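Using amber inclusions as evidence in a palaeontology assessment task

Gergely Virág
Posted Sat 8 August

My Year 11 depth study concerns insects preserved in amber. The marking criteria require students to evaluate the reliability of one type of fossil evidence. May copal be treated as equivalent to amber for this purpose?

Imre Major

No. Copal is younger, less polymerised resin, and should be identified separately in your report. You should also address sampling bias — resin favours small organisms living on or near trees, so large or marine species are seldom represented.

Stunamard

Agree with Imre. Check your syllabus too.

Elby

A drop of acetone will usually make copal tacky, whereas amber is largely unaffected. Please consult your teacher before testing any school specimen. Cite the source of each specimen you discuss. 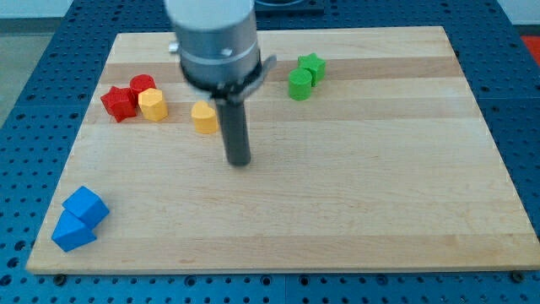
Related topics in Earth and Environmental Science

Trace fossils and behaviour
Relative dating of sedimentary strata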